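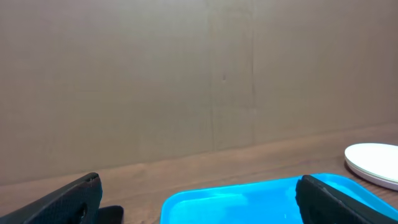 Cardboard panel behind a wooden tabletop.

Our group picked the Song of Grania, a long verse tale we read in the Paju translation — 4000 lines, and we loved nearly all of them! Each of us took 800 lines and kept a reading diary. 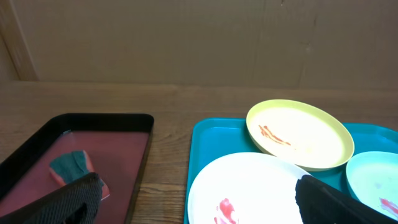
Sponge in the black tray.

The storm in the second canto gave us the most to talk about. Bolletti, our other translation, cuts it to 80 lines and loses the sailors' chorus completely. We read both aloud, and Paju's version has a beat you want to stamp your feet to.

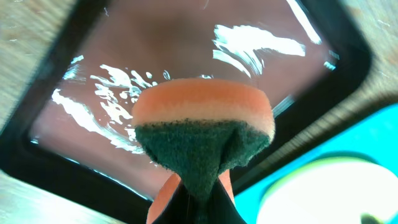 2. THEMES

Exile comes up early and never really leaves. The hero names her home island, Ostari, in line 237 and then hardly dares to say it again until she sees the harbor (my favorite part).

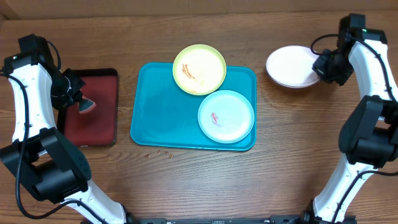
Two plates on the teal tray.

Next term we want to try the sequel, which is shorter and, we hear, much sadder.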